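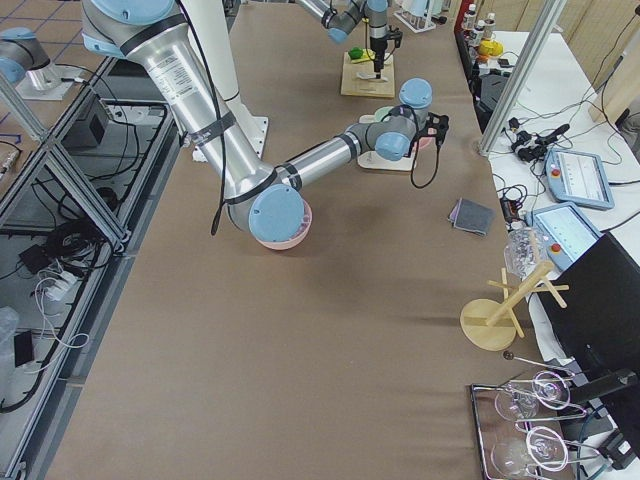

A robot arm above a worktable covered in brown paper, with a white plate on a wooden board beneath its wrist.

FOR IMMEDIATE RELEASE

Skandmont to Publish a Short Book About Going to Bed

"Lights Out, Please" looks at why tired people stay up, and what they might do instead

ZENDVILLE, February 15, 2023 - Skandmont, the independent publisher of small books on everyday health, will release "Lights Out, Please: A Plain Guide to Better Evenings" in March. The book is written for adults who know perfectly well that they should be asleep and are reading something on a phone.

It has 18 chapters, all of them short. The editors asked for this after noticing that most books on sleep are long enough to keep a person up, and that the ones that do send readers off tend to do it before the useful part. A reader who manages a chapter a night will be finished in under three weeks, allowing for naps.

"Lights Out, Please" starts from the view that bedtime is the part of the night people have some say in. Sleep itself arrives when it likes. The hour before it is spent, in many homes, standing in a kitchen eating crackers over the sink, or watching the start of a show that everyone in the room has agreed not to finish. The book takes that hour apart and asks which bits of it are worth keeping. Crackers, readers may be glad to hear, come out of it fairly well.

Early chapters deal with the bedroom: light, noise, heat, and the chair that holds the clothes. There is a chapter on sharing a bed with someone who runs warm, and another on sharing one with a dog who has opinions about the middle. Later ones move on to caffeine, late dinners, weekend lie-ins, shift work, and the long conversation people have with the ceiling when they wake in the dark and remember an email.

A full chapter is given to the second wind, that burst of energy which turns up well after dinner and suggests cleaning the oven. The author's advice is to thank it and go upstairs. Readers without an upstairs are told to go along the hall.

"We publish books about things people already mean to do," Skandmont said in a statement. "Going to bed seemed like the one with the lowest cost of entry. You don't need shoes for it."

The publisher wishes to be clear about what the book leaves out. There is no diet, no cold plunge and no ranking of mattresses. The word "optimize" was removed during editing and has not been missed. There are no sleep scores either, although a chapter is set aside for people who own a device that gives them one, and who have started lying awake wondering how they are doing.

Nor is the book a treatment for anything. Readers who snore heavily, stop breathing in their sleep, or have had trouble sleeping for a long stretch are told in the opening pages, and again near the end in larger type, to talk to a doctor. The publisher would sooner lose the sale.

TRIED OUT IN ZENDVILLE

Before going to print, Skandmont handed draft chapters to a group of Zendville residents and asked them to follow the suggestions for two weeks. It was not a study and nobody at Skandmont will be calling it one. Participants kept a paper diary, and their remarks have been printed in the margins with permission and without names.

Some found the changes easy. One reader moved the phone charger to the hallway and reported feeling "smug, then bored, then asleep." Another dimmed the lamps after dinner every evening and walked into the same coffee table until the family took an interest. A third gave up late coffee, wrote a page and a half about how hard it was, and slept no differently. That entry was kept in full. The editors thought it would be a comfort to people.

The diaries also changed the book. A chapter on early rising was cut to a single page after several readers wrote rude things on it, and a section on pillows grew to twice its planned length. People in Zendville turn out to feel strongly about pillows.

THE NOTEBOOK

Skandmont is also releasing the Mutovell notebook, a plain companion diary for readers who want to keep their own record of bedtimes. Each page has room for the time the light went out and a few lines on how the evening went. There is a box for excuses. It was made larger at the request of the Zendville group.

Mutovell has no app. It does not connect to anything, send reminders or need charging, and it can be left in a drawer without any sort of notification. The cover is dark blue, on the theory that a bright one would only start something.

LAUNCH EVENTS

Two launch events will be held in Zendville in March, both at the Avcı bookstore. Both begin in the early evening and end sooner than guests might expect, in keeping with the subject. The first is a reading from the chapter on second winds, with time for questions. The second is an open discussion about bedrooms, lamps and other people's snoring, and couples are asked to settle beforehand which of them is going to tell the story.

Herbal tea will be served. Coffee will be available on request - the staff have been told not to make a face. Seating is limited, and the comfortable chairs at the back go first. Guests who nod off will be left alone until closing and offered a signed copy on the way out.

AVAILABILITY

"Lights Out, Please" will be sold in paperback and as an e-book through the Skandmont website and at independent bookstores. The Mutovell notebook will be sold separately or with the paperback. The e-book contains the same text as the print edition, plus a note on the first screen asking the reader what time it is.

Review copies are available now to newspapers, magazines, podcasts and health writers. Requests should include a mailing address and the name of the outlet. The press office does not answer messages sent after ten at night until the next morning, and has begun to wonder about the people who send them.

ABOUT SKANDMONT

Skandmont publishes short, practical books on food, rest, movement and the general upkeep of the human body. Its titles are written for general readers and sized to fit a coat pocket. The company is based in Zendville, where its office lights go off at a sensible hour.

MEDIA CONTACT

Skandmont Press Office, Zendville
Interview requests, review copies and cover artwork are available through the press page of the Skandmont website.

###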